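Our robotics club at Molthorpe started the folding project in August, and I said I'd post updates, so this is the second one.

The task is one T-shirt, laid on the table, folded into a rectangle. Last time the arms could get the sleeves in but kept dragging the whole shirt sideways on the last fold. We slowed the arms down for that step and it helped a bit. We also put black plastic sheeting over the table so the shirt stands out better from what's under it.

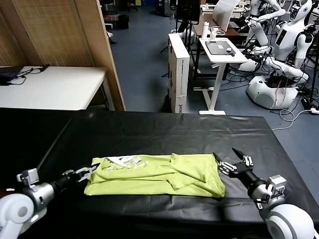 We have 600 recorded folds now. 80 of them are no good, mostly from the first week, when two of us were still learning to run the arms and let go of the cloth too early. I've been sorting through those in the evenings - slow work, but I'd like them out before we train again.

The Droser meet is next. Teams get one shirt and they don't tell you the size ahead of time, so we need to practice with more than the one we have. If you have old shirts you don't want, there's a box by the club room door. Any color but black.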